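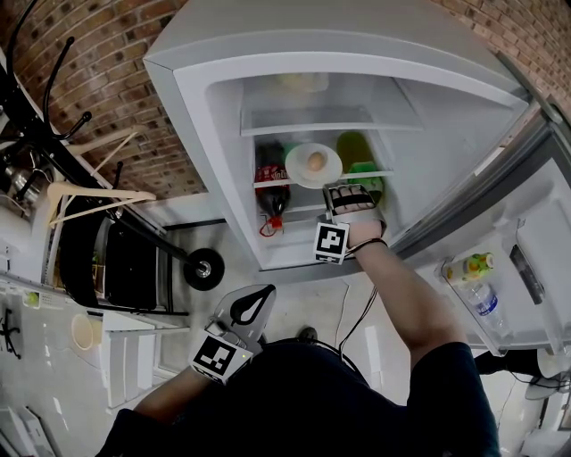

A small refrigerator works best when you can see everything in it without moving anything. Put leftovers and loose items on a plate, one thing to a plate if there's room. The brown egg on the white plate is easy to spot between the cola bottle and the green container, and easy to lift out. Small bottles can go in the door, lying down if they won't stand.

Wipe the glass shelves once a week with warm water and a little dish soap. Take everything off first – don't clean around it. 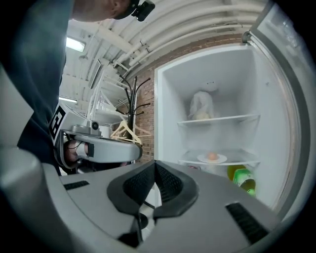 Dry each shelf before putting the food back. Bread keeps better in a closed bag, and anything cut or cooked needs a lid.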